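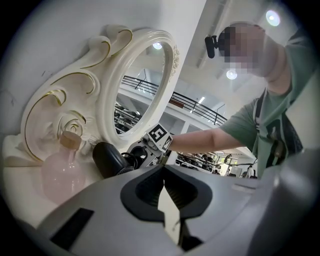
The Second Life of the Hallway Mirror

My grandmother's mirror hung for years in a narrow front hall in Inwood, and I don't believe anyone in the family ever left the apartment without giving it a glance (my uncle gave it several). When it came to me one December, wrapped in two quilts and far heavier than I remembered, I had no idea where to put it, and so it sat facing the wall until spring.

I've since learned that plenty of people are in the same boat. At Mundel, a small repair shop I've grown very fond of, there's a back room full of inherited mirrors waiting for new backing, new wire or just a good cleaning, and the waiting list in the busy season runs to 13 weeks. Most of the frames are plaster over wood, and they chip if you so much as look at them sideways.

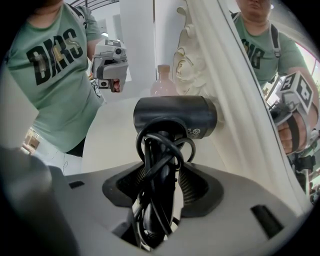

The shop will patch a missing curl for far less than the cost of a new mirror, though a full regilding can climb to $800, and you'd want to love the thing dearly before you said yes to that. I went for the patch. They pressed a mold from a good corner, let the filler cure for 24 hours, and touched up the color by the window, where the light is kindest.

Old glass is another matter, and here opinions run warm! Some folks can't abide a dark spot, while others, me included, have come to like a bit of cloudiness around the edges, the way you like a creaky stair in a house you know.
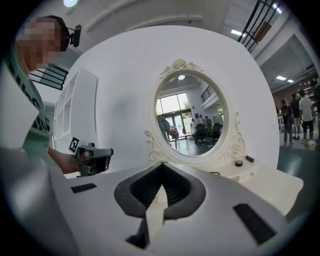
Should you replace the glass in an old mirror?
Only if it's cracked or coming loose. Spots and haze do no harm, and the original glass is usually part of what makes the piece worth keeping.

Mine hangs by the kitchen door now, a little lower than it should, so the kids can see themselves too.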